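Mar 28, 2025

**Buying hands: a talk with Luuk Visser**

Luuk Visser has 11 minutes before his next call. Coffee, laptop, a spreadsheet with too many tabs. He does the equipment planning for Prorkley, a small lab in Dukatthorpe, and the budget closes soon.

First question, the obvious one. Arm or hand, where does the money go?

"Hand. Always the hand," he says. "People budget for the arm and then look at what's left over. I did that once. Never again."

The quote from Lokmont came in January. Visser wanted 2 hands, one to run and one to have apart on the bench. The spare parts list alone had 104 lines on it.

"I read all of them. Took an evening. Half was screws – fine, but you want to know which screws."

Finger pads are the thing he keeps coming back to. They're a consumable, he says, and should sit in the running costs, not in the purchase. He has put down $1689 for the first year and expects a argument over it.

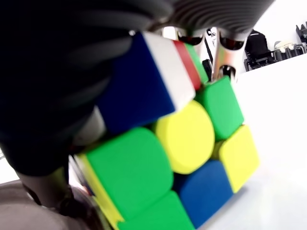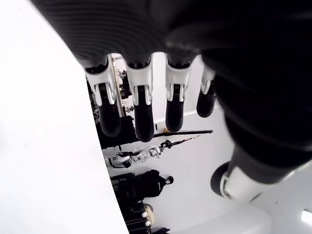

*Cube work at Prorkley, first picture; the second shows a hand with white joint covers and black fingertips.*

Why a cube? Cheap, says Visser. You can get another one the same day, and it tells you quick if a grip is any good at odd angles.

"If a supplier only wants to show me a box going from left to right, I get nervous. Give me something with edges that turns on you."

Jae-hoon Moon, who runs the tests, wanted the Courtois offer instead. Longer warranty, slower delivery. They went back and forth on it for most of a week.

"Jae-hoon is probably right about the warranty," Visser says. "But I can't plan a spring around a crate that shows up in summer."

Other stuff that got forgotten last time: shipping insurance, a second power supply, training days. Cables too. He now keeps a seperate line for cables and doesn't let anyone borrow from it.

And leasing? He shrugs. Asked for a price, didn't like it, might ask again after the summer. Then the phone goes and he's already reading out the Lokmont order number to somebody.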